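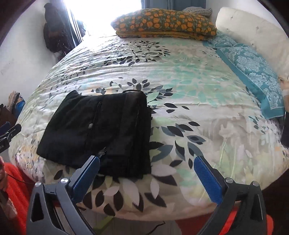 ## packing thread, night before Adholm

**1/** OK so I leave for Adholm tomorrow and I have started packing, by which I mean one black thing is folded. The leafy comforter is my packing table because the real table is covered in mail. Thread to keep me company while I procrastinate!

**2/** For anyone new: I'm doing the Adholm lake walk with my cousin Siv Moen. 25 miles, 2 days, one night in a guesthouse halfway. We've been talking about it since January and I have trained for exactly the amount of it that goes past the bakery.

**3/** Siv sent me a packing list and it has "spare laces" on it twice. I asked if that was a typo. It was not a typo.

**4/** The big question is shoes. My old Zostley boots have been resoled once already and the left one squeaks on tile. My new ones are stiff as a mailbox. Everybody says never take new boots on a long walk, and everybody is right, but have you heard the squeak??

**5/** (Going with the squeak. Trails don't have tile.)

**6/** Somebody asked how we're getting there. Bus to Juvau, then the little ferry, then a walk up to the start of the trail. The ferry only takes cash. I found this out from a comment under a recipe blog, of all places, so thank you to that lady and also her plum cake looks great.

**7/** Food plan so far: cheese, crackers, the good salami, apples, a frankly rude amount of chocolate. Siv wants to bring a stove. I do not want to carry a stove. We have agreed that Siv will carry the stove and I will be allowed to have coffee from it if I'm nice before 8 am.

**8/** I am never nice before 8 am. She's known me my whole life – she knows what she signed up for.

**9/** Break for soup.

**10/** Back. The soup was leftover barley and it was better than yesterday. Why is barley soup always like that, somebody who knows food please explain.

**11/** Rain update: the forecast now says showers on the first afternoon and sun on the second day. Yesterday it said the opposite. I'm taking the rain jacket and the hat and I refuse to look at my phone again until we're on the bus.

**12/** I looked at my phone. It says wind now.

**13/** Guesthouse is called Jasińska, after the woman who used to run it, and her granddaughter has it now. I called to confirm and she asked if we wanted the room over the kitchen because it's warm and smells like bread in the morning. I have never said yes to anything so fast.

**14/** It's $100 for the room with breakfast, split between us, and she said breakfast is "until you stop eating." I may move in.

**15/** A few of you asked about blisters. I use plain old sports tape on my heels BEFORE we start, and I change my socks at lunch even if they feel fine. Wool ones. I've tried the fancy gel patches and they always end up stuck to the inside of my sock like gum.

**16/** Bringing 5 pairs of socks for a two-day walk. Siv says it's excessive. Siv has laces on her list twice.

**17/** Book or no book? I always bring one and I always read a page and a half and fall asleep on it. But the idea of not having one makes me itchy. Leaning toward the skinny mystery my neighbor lent me – if it gets rained on I'll have to buy her a new one, so maybe a sandwich bag.

**18/** OK it's late and I still have to find the headlamp, water the tomatoes and answer one work email I've been avoiding all day. Signal on the trail is supposed to be terrible so you probably won't hear from me until we're back on the ferry.

**19/** Found the headlamp. It was in the backpack. It's been in the backpack since last fall, along with half a granola bar. Good night!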